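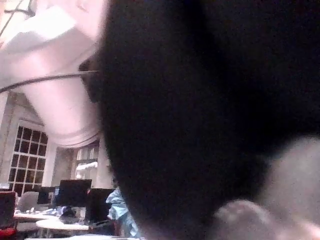 Suture pad

A suture pad (practice pad, or just "the skin" to most people I know) is a soft slab made for learning to stitch wounds. I've been through 16 of them at Kilside, so this entry in the Plimcombe handbook has fallen to me!

Pads usually come with cuts already in them, though you can make your own. You pass the needle through one side and out the other, tie your knot and move along. Fake blood is optional and gets everywhere, but I do love it – it makes you look properly at where the edges meet. 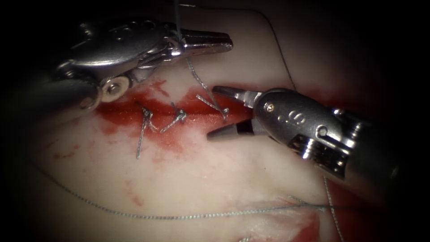 A pale tissue pad with a stitched cut and red staining.

Lighting matters more than beginners think. Glare on a pale pad can hide a fine thread completely, so I try the lamp from 2 sides before I start (and then usually move it again).

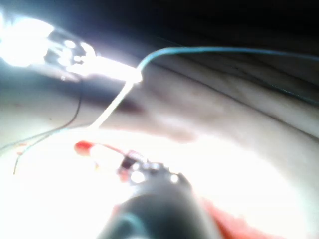 Bright light, thin wires and a small red part.

Most pads last me some 18 sessions. After that the holes run together and the knots pull through.

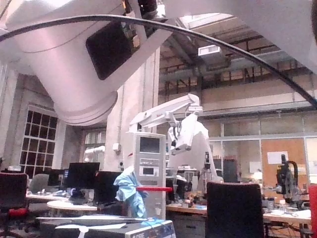
Preben Ásgeirsdóttir adds that old pads are still fine for knot tying, and that 6 stitches done slowly are a good evening's work.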